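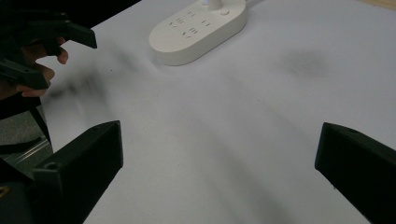

I am comparing 2 sets of fingers for the hand-held grippers, the Lundomeck ones and the ones we printed from the Darko files. The Darko tips are wider and I expected them to be clumsy. For the power strip task I like the wide opening of the black fingers, but with a gripper in each hand I still turn my wrist too much.

Khang Triệu says I move too fast – the camera gives him only blur. He has 67 recordings from me and wants to keep less than half. Tomorrow I try again, slower, with the softer pads.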